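3.2 Cloths, racks and where they end up

Counter clutter next to the sink was the part of the Jodville survey we underestimated. Up to 50 households kept a two-page log in January, and drying took more space than washing in nearly all of them. Two-tier racks were common. Cups went on the lower tier, often on their side, and the cloth had no fixed place at all – it lay wherever the last person put it down. Figure 2 has the basic layout, rack against the back wall, open tray next to it, striped cloth in front. 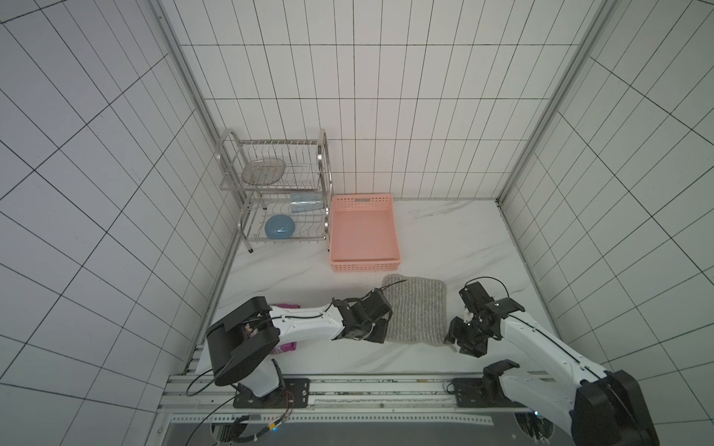
Where should a dish cloth go between uses? Over a rail or a rack edge, opened out to one layer, with nothing stacked on it.

Figure 2. Sink-side layout used for the Clangate coding sheet.

Coding was quick and a bit rough. Flat, folded, bunched, hung. Two coders, 9 disagreements, most of them over what counts as "folded". We kept the Catterall rule: any cloth with one layer lying on another is folded, neat or not.
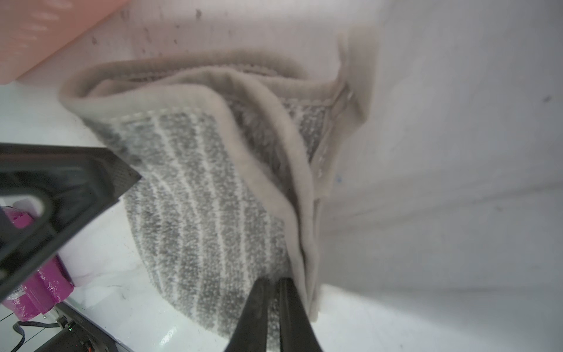
Folding matters mainly for thickness. A thin flat-weave cloth doubled once was still treated as one item of drying load, but looped pile was scored separately, and so were bound edges. With a striped towel like this one the beige border curls down the middle and makes a thick double fold, so it goes in the top thickness class even though the towel itself is small enuogh for a tray. Respondents rarely wrote borders down. Sendano sheet has a box for it now – not used in the January logs, so no border figures for those.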